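Pond Aeration Inspection Checklist, Drenlow Fish Farm, Pond 2
Month: December

1. Blower
Intake filter clean: yes
Belt guard fitted: yes
Comment: Solgate blower reads 1,505 hours. Grease at next visit.

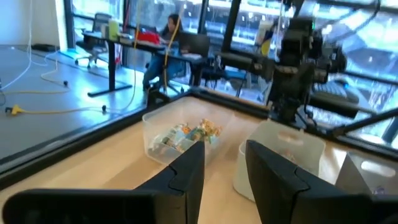

2. Diffuser hose
Bubbles even along full length: no
Comment: Weak over the last section by the outlet. Flush with clean water and check again. 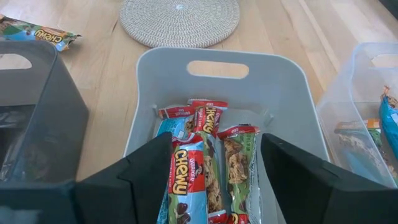 The clamp at that end is rusted. Replace with stainless.

3. Electrical
Ground fault breaker trips on test: yes
Cable clear of walkway: no
Comment: Move the cable behind the rail before the night shift.
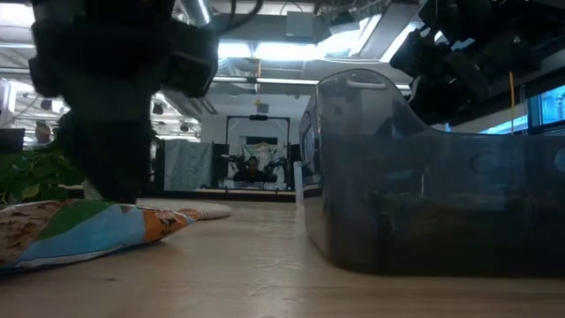 The spare Berrada breaker is still on order. Do not run the backup blower until it is fitted.

Result: pass with repairs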